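Making the backdrop and lettering for our corner

My part of the project was the wall, which sounded like the easy bit when we shared out the jobs in January. Rania Cherkaoui had the stand plan, Nipon Khunthong had the budget, and I had some black cloth and a box of foam. We were given the corner of the Turkcombe room, so the cloth had to go across the back and then turn with the wall on the right, and that turn took me longer than all the rest put together!

I wanted to sew a proper hem along the top, but my sewing is awful, so we went with small black clips. They hardly show against the black, and you can take the whole thing down without leaving marks on the paint.

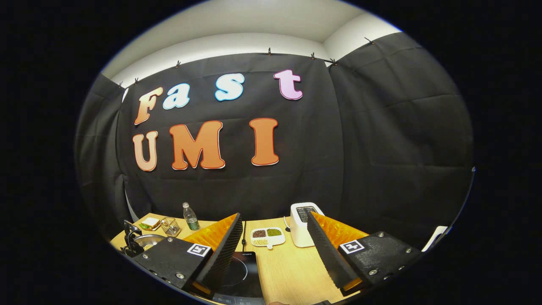 Iwona Szewczyk

The letters are foam, "Fast" on the top row and "UMI" underneath. I went for soft colours on the first word – the F fades from peach to orange, then blues, then a light pink t – and kept the second word orange and in capitals so it reads from the door. I cut them with a craft knife and got through 2 blades (the curve of the s is horrible, I did it again at home).

What I'd change is the creases. I folded the cloth to carry it over from Brendport and the wrinkles stayed in. Next time I'd roll it round a tube and borrow a steamer. I'd also make the thin borders a bit wider, as they get lost from further back. The pale wooden table goes right up to the cloth and I wouldn't touch that, it looks lovely against the black.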